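# Let the Hands Go First

I have spent most of this summer moving two robot arms around with my own two hands, and I'd like to make a case for it before everybody decides the job should be handed to a simulator.

The usual complaint about teaching a robot by remote control is that it's slow. You hold a pair of lead arms, the arms on the table copy you, and everything the motors do gets written down. Then you do it again. Then you do it again with the object turned a little. A friend who works in web software watched me for one afternoon and asked, very kindly, whether I had considered writing a program. I have written plenty of programs! I spent most of my twenties writing programs that told arms where to go, and they were good at going there and hopeless at everything else.

What I love about demonstration is how much gets in that I could never have typed. When I pass something from my left side to my right, there's a short moment when both sides have it. I never knew how long that moment was until I saw it plotted. I never knew that I push a little toward the receiving side before I let go, or that I let go sooner when I'm confident. None of this is in any manual, and I couldn't have told you about it if you'd asked me. It comes through the lead arms anyway, because my hands know it.

Joyce Muriithi, who taught me to run the rig we call Udar, has a rule that I resisted for weeks and now repeat to anyone who'll listen: keep the messy ones. If you miss the first grab and fix it, that episode stays. My instinct was to throw those out and save only the pretty runs. But a robot that has only ever seen pretty runs has no idea what to do a half inch off course. It has never been there. Our first batch was 19 beautiful demonstrations and the arms learned to be beautiful exactly when the object sat where it had always sat. Move it over by the width of a thumb and they closed on air with total conviction.

So now we fumble, and we keep the fumbles. We swap operators too, and this is the part I'd push hardest on anyone starting out. Nine of us have driven Udar so far. Some people drive like they're defusing something. Others (me) tend to rush the approach and then crawl through the last inch. I used to think we should agree on one style, and for a narrow job with one machine in one spot I still think that's fine. For anything looser, I want the variety. I also want the left-handers, and I want the person who has never touched a robot and does the whole thing in an order that makes no sense to me until I try it.

There's a fair argument on the other side. Simulation is cheap, it runs all night, and it doesn't get sore shoulders. A group down the hall has a simulated version of our setup named Plaseck, and they can produce 2,000 attempts while I'm at lunch. I'm glad they do. Plaseck is great at big motions, reaching and clearing and not hitting the table. Where it gets shaky is contact.

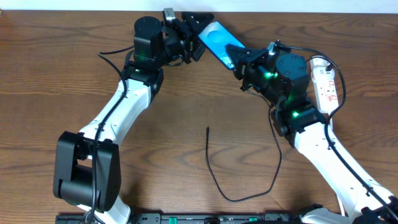 A smooth, hard thing held by both grippers at once is a small argument between two machines, and if they disagree by a hair, something slips or something bends. You can model that, and people smarter than me are working on it. Meanwhile I can just show it, on a Thursday morning, with coffee going cold next to me, and by the afternoon there's real contact data that nobody had to guess at.

The other objection I hear is about the people. Is this a decent job? I think it can be, if it's treated as skilled work. It takes patience and a feel for the thing, and it wears you out in a way that looks like sitting still. We stop after almost 9 hours of recording in a week per person – past that the demonstrations get lazy, and you can see it in the plots. I'd like to see operators' names on the papers. I'd like to see them in the room when someone decides what the task is, too, because they're usually the first to notice that the task is badly set up.

In August we start on cloth, and I can't wait. I've been folding dish towels at home very slowly, trying to catch what my fingers do at the corners. So far the left one seems to be in charge, and I have no idea why.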